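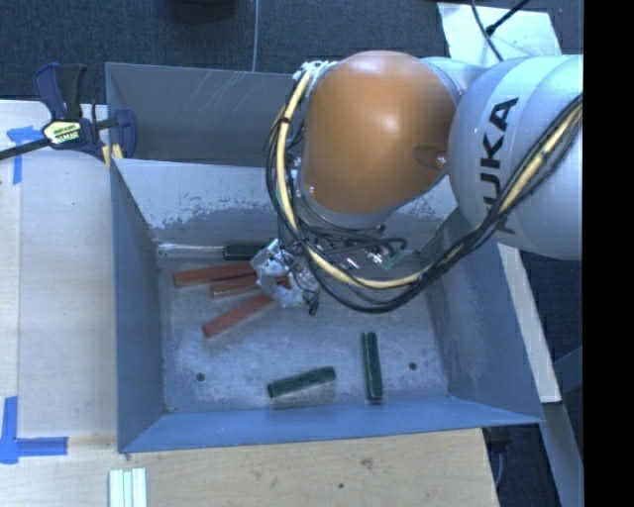 Sorting by colour is slower than sorting by length. I tried both in February with the offcut blocks from the Brenance job, and the second way is the one I have kept.

The stock is simple. Red blocks, dark green blocks and a few long clear bars, all of them rectangular. They live in an open metal bin, because the cardboard ones sagged at the corners after one winter in the shed.

A bin with a flat floor has one drawback. Short pieces come to rest at any angle they like, and a block lying on a slope against its neighbour takes up more floor than the same block lying square. The long bars cause less trouble. Pushed against the base of the back wall, they stay put and give the shorter pieces a straight edge to line up with. A green block set end to end with a bar uses up whatever length is left.

My current order of work:

Long bars first, along the back wall.
Greens next, filling the ends.
Reds last, side by side, no more than 3 to a group.

I tried a divider insert from Wener and took it out again. It had 2 fixed slots, both too narrow, and the centre rib caught on the block corners. A strip of Distix matting under the reds works better, although it collects dust and has to be lifted out and shaken.

Still to do: cut a second strip 100 mm wide for the front half, and find a lid that fits. The Phan lids are close in size but bow in the middle.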